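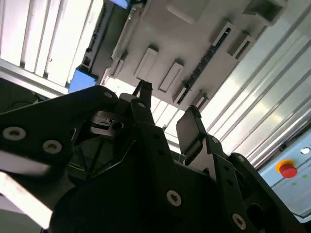 Satero Publishes Results of Two-Finger Gripper Comparison for Machine Tending

BREMESDALE, October. Satero, a builder of automation cells for small machine shops, today released the results of a gripper comparison carried out at its test hall in Bremesdale. The comparison covered 2 linkage grippers, each fitted in turn to the same arm, run from the same controller and given the same parts to handle.

Both units came from current production. The first is the Mok, a parallel-motion gripper with flat pads. The second is the Surkport, which uses longer links and a shaped fingertip. Neither unit was modified before testing. Pads and tips were those shipped with the product.

Scope of the test

The work was limited to loading and unloading small turned and milled parts at an enclosed machine. Each gripper completed 316 full cycles. A cycle was defined as one pick from the infeed tray, one placement in the fixture, one removal and one placement in the outfeed tray. Cycles stopped by a fault outside the gripper were discarded and repeated.

Images for the test were recorded by a small camera at the wrist, looking along the fingers. The mounting position was kept the same for both units. Satero selected this view so that the fingers, the links and their screws could be checked against the machine housing during approach, where clearance is tightest.

Test parts were divided into three groups: round stock, flat plates and parts with an uneven outer edge. All parts were wiped down before loading. Coolant was switched off for the first half of the test and on for the second.

Results

On round stock the two grippers performed alike, and no drops were recorded for either. On flat plates the Mok placed parts more evenly in the fixture. The Surkport needed a slower closing speed to reach the same result, which added time to every cycle.

Parts with an uneven edge gave the opposite result. The Surkport held these parts in all positions tested. The Mok lost its grip on 20 occasions, all of them with coolant on and all during removal from the fixture. Lowering the removal speed reduced the number of drops in a follow-up run but did not bring it to zero.

Screw torque was checked before the first cycle and after the last. One link screw on the Surkport had lost torque by the end of the test. Satero now recommends that the link screws on this unit be checked at each scheduled service and that thread locker be applied when the fingers are changed.

Camera findings

The wrist view proved suitable for checking finger position before contact. It was less suitable for confirming that a part was seated, as the fingers hid the contact area in many of the recorded approaches. Strong reflections from light-colored panels also affected exposure. A fixed exposure setting gave more stable images than the automatic setting and was used for the remainder of the test.

Of the recorded approaches, 114 were reviewed by hand and compared with the controller log. The position of the fingers in the images matched the logged position in every case reviewed. Satero did not test automatic detection of dropped parts.

Controller settings

Both grippers were driven through the same input and output module. Closing force was set to the middle of the range given by each manufacturer. The wait time between the close command and the first arm movement was identical for both units. Users who shorten this wait should expect different results, in particular with the Surkport, whose fingers have a longer travel.

Availability

The full test report, including the cycle log and controller settings, is available on request from Satero. Customers with a cell already in service may ask for the mounting drawing of the wrist camera bracket at no charge. The bracket fits both grippers covered by the report.

A second comparison, covering replacement finger pads for the Mok, is being prepared at the Bremesdale hall.

About Satero

Satero designs and installs automation cells for machine tending, part transfer and inspection. The company operates a test hall in Bremesdale, where customers may try grippers and cameras on their own parts before ordering.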